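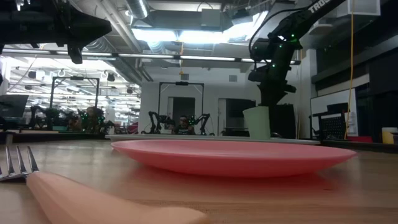

Según un lector de Valcárcel, el molinete eléctrico Drarkby "sube el ancla y despierta al puerto entero", y se queda corto. Lo hemos probado 20 noches en un velero de 54 pies.

18 de mayo de 2019 | Redacción Rostovis
Imprimir | Enviar por correo

Iza bien 300 kilos, eso sí, y el mando tiene 2 botones, uno de ellos comprensible. El Kalstead cuesta más y gruñe menos. En agosto, con la cala llena, yo pagaría la diferencia.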